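Progress to 12th October — Ostallow workshop fit-out
From Tiago Matos, for Chiharu Honda

Sorry this is brief, flat out here. Frames first. All the teal square-tube ones are in, white cable tie left round the tube near the bend for now. Tails still to be trimmed. Shelving done, though it's already filling up with odds and ends. 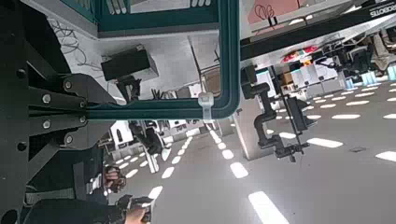

Spending — $800 of the hardware line left, after $190 on brackets and bolts. Invoice from Sequeira still to come, will foward it. Cabling is the slow bit. Grey runs need to be routed properly and labelled, hoping to have that finished by the next report.

Lighting signed off in May, no change. Storage at the Pletalel end not started. Need a decison on colour for the last panels please — pink or plain white, either is fine by us.

Contact: Ostallow workshop office, Room 206 | Back to top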